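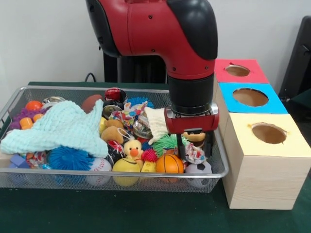

Figure 1. The work cell during a picking session, with the mixed-object basket and the three receiving boxes to its right.

4.2 Construction of the work cell

The Doveck cell was assembled in a shared workshop in Dernard, where bench space is booked by the half day and every fixture must be removable at the end of a booking. This condition governed most of the design. The arm stands on its own black pedestal behind the table, and the basket and boxes are placed by hand at the start of each session. Nothing is bolted to the bench top. The position of each item is marked on the underside of a cardboard template, which is laid down, used and put away before the arm is powered.

The source container is a rectangular wire mesh basket with a rolled metal rim. Two earlier containers were tried. A moulded plastic tub flexed when the fingers pressed against its wall, and a timber tray was too shallow to hold a pile of useful depth. The mesh basket was retained for the remainder of the study. Its one recurring fault is that soft spikes and loose threads can catch in the mesh, and a grasp that failed for this reason was recorded under its own code.

The receiving containers are three cardboard boxes, each with a hole cut by hand in its top face (Figure 1). The tops are red-pink, cyan-blue and pale yellow. The holes were left rough, as the aim was a cell that another workshop could reproduce with a knife and a ruler. Box colour serves as the label in the task list, so that an instruction takes the form "place in yellow" and no printed marker is needed. The boxes differ in size and the holes differ in shape, which means that a release point suited to one box can't be carried over to the next without adjustment.

4.3 Object set

Objects were gathered from household donations and from the Gandia toy exchange, a local lending shelf. The set was chosen to mix stiff and yielding items in a single pile. It includes sports balls, rubber balls with soft spikes, cans, plush animals, crinkled wrappers and pieces of knitted cloth. Small hard parts below the finger opening were left out.

The knitted items proved the most demanding. A blanket spread over the pile hides what lies beneath it and may be drawn along when a neighbouring object is lifted. Cloth may also rest against the gripper housing while the fingers are reaching for something else, as the cream-coloured piece does in Figure 1. In the Després protocol, which we follow in other respects, fabric is removed before rigid objects are attempted. We did not adopt that rule. Domestic piles are seldom sorted in advance, and the order of removal was left to the operator.

4.4 Session procedure

Each session began with the basket filled and shaken twice by hand. The operator then worked through the pile one object at a time until the basket was clear or the booking ended. A pick was counted as complete when the object had passed through the hole of the named box. An object left lying across the hole was counted as a partial placement and was not pushed in by hand.

The study comprised 471 attempted picks over 6 sessions, all of them held in June. The first 100 attempts were used to settle the finger closing force and are excluded from the results in Section 5. Finger pads were replaced once. The build notes and cutting template were lodged with the workshop on 25/07/2024.

Comments (3)

benchrat_west
Is the template drawn for a particular box size? Ours are taller than the ones in the figure and I'd rather not recut everything.

Reply from the authors
The template gives the position of each box only. Hole sizes are listed separately in the build notes and may be scaled to suit.

m.k.
We have the same trouble with spiky balls in a mesh basket. Lining the inside with thin felt helped, although it does bunch up in the corners after a while.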